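Monday was my first full shift with the arms at Hilgate. I used to pack 285 kits by hand before lunch. Now I set out the parts, watch, and step in when something gets dropped.

Annapurna Sundaram trained me. She has 7 years on the line and says her shoulders feel better, but she misses talking to whoever stood across from her.

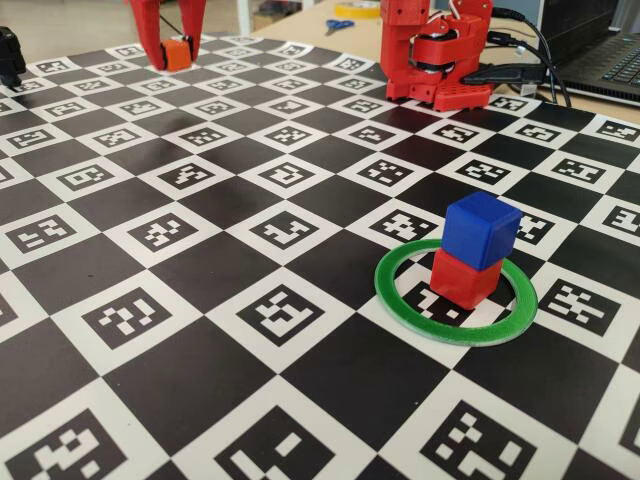 My pay stayed the same, which I had worried about. Two people moved over to shipping - one of them asked to go, the other didn't. Gudrun Brekke wants all of us to learn basic setup by January. I signed up for the early class, and it starts at 7.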